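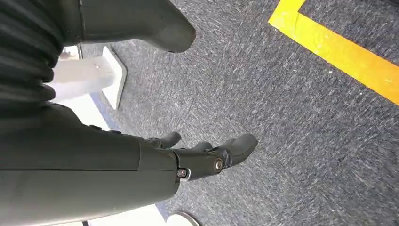
Grestommont Fund - progress report, spindle whorl cataloguing
10 September 2021
From: Shazia Gondal

Short one this time, I'm between the store and the photography bookings. Full spreadsheet to follow.

Where we are

All 211 whorls now have an accession number that matches the register. Took longer than planned. The old Totidcombe bequest numbers were written on the clay in ink, some twice, some over an earlier number, and the typed list doesn't follow either. Fired clay throughout. Mostly Central Mexican by style, a smaller group with moulded bird designs that I'd put further east, towards the Gulf Coast, but wouldn't go to print on it yet.

Weights and diameters done. Hole diameters done apart from the 3 broken ones. These matter for the cotton vs maguey question - small light whorls for cotton, big heavy ones for maguey, that's the usual reading - and the bequest leans heavily to the small end. Could just be what the collector liked.

Traces of black paint or bitumen on a good many of the moulded pieces. Not cleaned, not going to be. Conservation has asked us to leave the soil in the incised lines as well and I agree.

Labelling

Old card labels kept with the objects wherever we have them. They're the only record of purchase place for most of the bequest. Transcribed as written, mispellings and all, with a second column for the corrected town name.
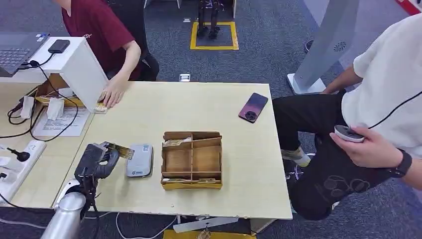
Card and divided wooden box.

Two labels still can't be matched to anything. Both say "Drelano sale", no lot number. I've written to the auction archive, no reply so far.

Spending

On budget except for storage foam, which went up. Have moved money across from travel as we couldn't travel anyway. Tamura invoice for the database work is in and paid, please let me know if you need teh receipt seperately.

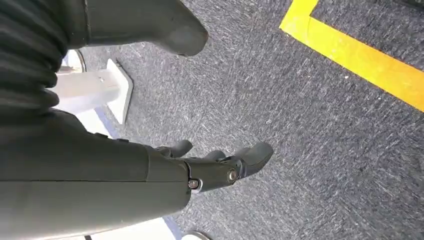 Next

- Photograph both faces and profile, raking light for the worn ones
- Design motifs into the database, using the agreed term list
- Draft of the short catalogue essay to you in December
- Decision needed from you: print catalogue or online only? The designer wants an answer before she quotes

Happy to ring if easier.

Shazia

This website uses cookies to improve your experience. By continuing to browse you agree to our use of cookies. Accept | Manage preferences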